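Castberg Owners' Forum > Setup and repair
Started by marlene_gill, April, 7.40 pm

We use cookies to keep you logged in. OK / Settings

marlene_gill
Right arm on ours has started drooping at the wrist when it reaches for a cupboard door. I do the door job as a check after every service (open the door, let go, back to rest) and it used to land on the catch every time. Now it's over 7 mm low. The arm has done 1134 hours. I've redone the zero twice and I'm fed up!
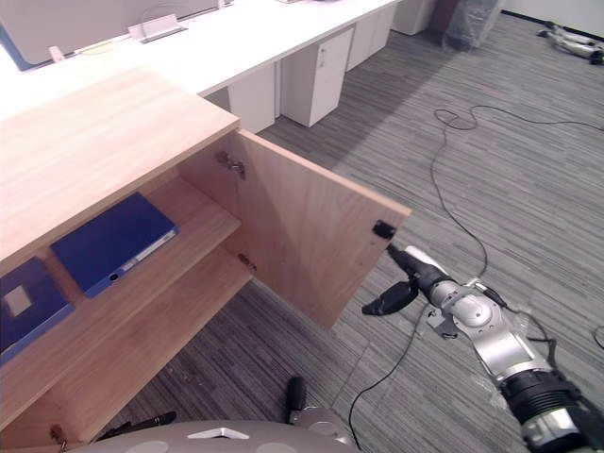

Left arm is fine, by the way, same settings. Do I strip the wrist or is there something daft I've missed?

brekard_bob
Check the cable before you touch a single screw. If it's clipped too tight along the wrist it drags on the joint. Mine did exactly that at 476 hours.

tinsnips
Disagree, sorry Bob. Cable drag comes and goes, and a steady droop is the wrist bolts. Nip them up, then zero it again with the gripper on.

brekard_bob
Comes and goes on yours maybe. Two minutes to undo a clip, that's all I'm saying.

marlene_gill
Did the clip first (lazy option) and it's a bit better, still low. Bolts tomorrow. Does anyone know if the Shimada finger pads need a new weight setting? I swapped those at the last service.

tinsnips
Yes!! Do that before the bolts.

Recent threads
Gollico charger keeps clicking
Error 190 after update
Spare finger pads, where from?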